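**Two arms on second shift, who does what now?**

**caua_caldeira:** Since February we have two arms on the bench at Drerov. They wipe the job boards between batches, 168 boards in one shift. Before, this was my work and the work of Rosimeire. Now I stay near them and press reset when they stop. I am not sure what to call my job.

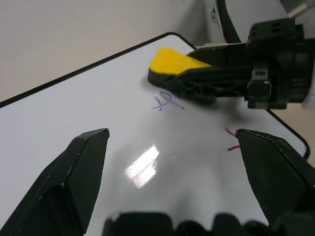 *Eraser on the board, purple marker still to clean*

**r_prado:** I disagree a little with Cauã. My wrist hurt for 4 years from wiping. Now it is better, and I learned to teach the arm its path.

**macaraeg_c:** You learned because they chose you. At Mittal only one person from our line got the training. The others went to packing.

**r_prado:** That is true, and it was not fair. I asked for Cauã also.

**caua_caldeira:** You asked, yes. They answered "later."

**ssales:** Ask for the new job title in writing before the next pay review. We waited at our plant and lost 50 a month.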